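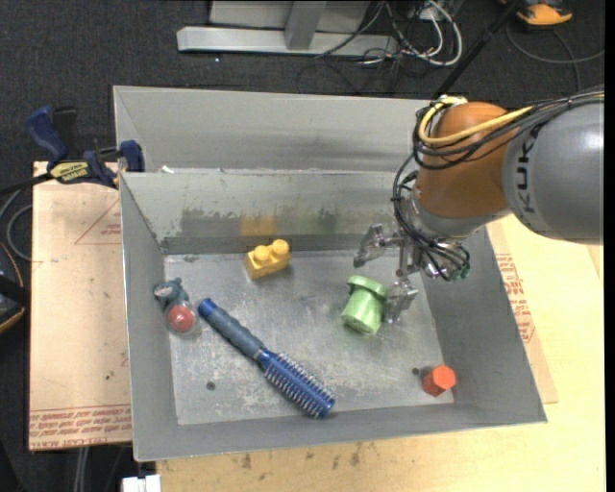 The Case for the Junk Drawer

By Saranya Kurup

Every December my sister gives me something to put other things in. One year it was a set of drawer dividers. Another year it was a label maker, which I used to label the label maker. This past December it was a subscription to Stelov, an app that asks you to photograph everything you own and assign each item a "home." I got as far as the kitchen. According to Stelov, my kitchen contains 1249 items, 51 of which are homeless.

The homeless ones live in the junk drawer, and they have lived there quite happily for years. Birthday candles, a tape measure, the key to a bike lock I no longer own, takeout soy sauce from a restaurant that is now a dentist. The app wants me to deal with them. It sends reminders. It uses the word "journey."

I would like to speak up for the drawer.

The theory behind all this sorting is that a person who knows where everything is will be calm. I have met these people. My neighbors the Swanepoels keep their batteries in a clear case, arranged by size, and they are the most nervous couple on our street. When their son borrowed two AAs for a flashlight and put them back in the AA row, I heard about it over the fence for most of a weekend.

A junk drawer makes no such demands. You open it, you stir, and you generally find the thing, or else something close enough. I once fixed a pair of reading glasses with a bread tie I'd have thrown out if I had been living correctly. I was looking for a screwdriver at the time. No app would have suggested the bread tie - it would have been filed under Bread.

There is also the matter of time. Sorting is sold as something you do once, and then you're finished. But groceries come in, mail comes in, children come home from school with rocks. My friend reorganized her pantry over three days last winter and was so pleased that she had people over to look at it. I was there again in the fall. The bin marked GRAINS was full of dog treats, and we were all very polite.

I'm not against order in general. I like my surgeon tidy, and I'd prefer that the pharmacy not stir. But a house is allowed one place where things can go without an interview first. Mine is 14 steps from the front door and it sticks a little when the weather is damp.

The subscription runs out next month. My sister has already asked whether I plan to renew, and I told her I'd put the renewal notice somewhere safe.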